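Changes to the Rurkwood Reading Evenings

April
Posted by Tia Nuttall

Readers of this blog will be aware that the Rurkwood reading evenings have, until now, been held in the upstairs room at Ultwood.

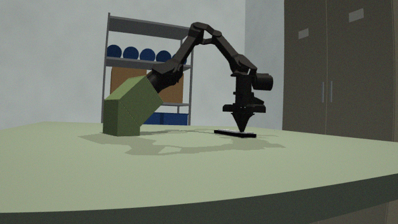 With effect from next month, the evenings will move to Tuesday and will begin at 6 pm. The change follows requests from members who travel by bus and found the later finish difficult. Each session will cover four chapters, and the first book remains the one chosen in the winter.

Members are asked to read the opening chapters beforehand and to bring their own copy. Five spare copies are held at the front desk and may be borrowed for the evening. I shall continue to post my notes on each session on this page, normally by the weekend.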